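# Mollow gallery: planner and gripper tests

Mollow is the motion layer we run between the perception code and the arm controllers. It takes a list of grasp candidates, throws out the ones the arm can't reach, and plans a path for whatever is left. These pictures go with the April notes. They were taken at the Pinden bench, where we test each release before it goes to the Pesine cell.

Most of the work this round was on short moves close to the table. The old planner treated the tray as one solid box, so it would never send the fingers below the rim. The new one loads the tray as separate walls with open space between them. That sounds like a small change, but it meant rewriting the collision checker, and the first version was far too slow to use. 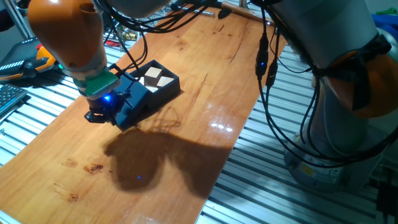

*Gripper low over the wood beside the navy tray, with pale wooden blocks in the compartments.*

Wall clearance is set in the cell file and is now 15 mm by default. You can go down to 10 mm if the tray pose comes from a fresh calibration. Below that the planner will still give you a path, but it prints a warning and drops the speed limit for the final approach.

Block poses come from Mutiso, our perception package. It fits a cube model to the depth points and reports a pose with a confidence score. A block sitting flat is easy. A tilted one often comes back with two possible poses, and we used to keep the top score and discard the other. Mollow now plans for both and picks the grasp that works for either. If there isn't one, it asks Mutiso for another look from a different angle.

Shadows are still a nuisance. The arm throws a dark patch over the board and the varnish reflects the overhead lights, so the colour mask picks up edges that aren't there. We've moved the mask step after the depth step, which clears most of them - the rest get filtered by size.

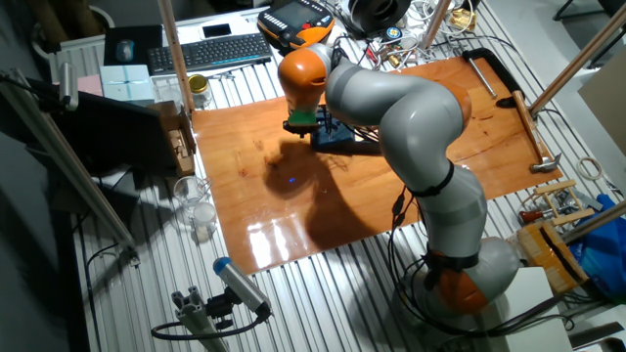

The planner gets 2000 samples per query before it gives up and returns the best partial path. We tried raising that and the results hardly changed, so the limit stays where it is. Failed queries are written to the log with the full scene attached, and you can replay them offline with `mollow replay`. Please use that before changing any limits on the bench.

Cables aren't in the collision model. For now we keep the wrist joint inside a narrower range than the hardware allows, and the planner adds a cost for large wrist turns. It's a crude fix and it rules out a few grasps that would be fine. A proper cable model is on the list for the release after next.

Still open:

- Replay ignores the speed limit drop, so its timings look better than the real ones.
- Mutiso can return an old pose if the second look times out.
- The cell file loader accepts a negative clearance without complaint.

The Pesine cell stays on the previous release until the second one is fixed.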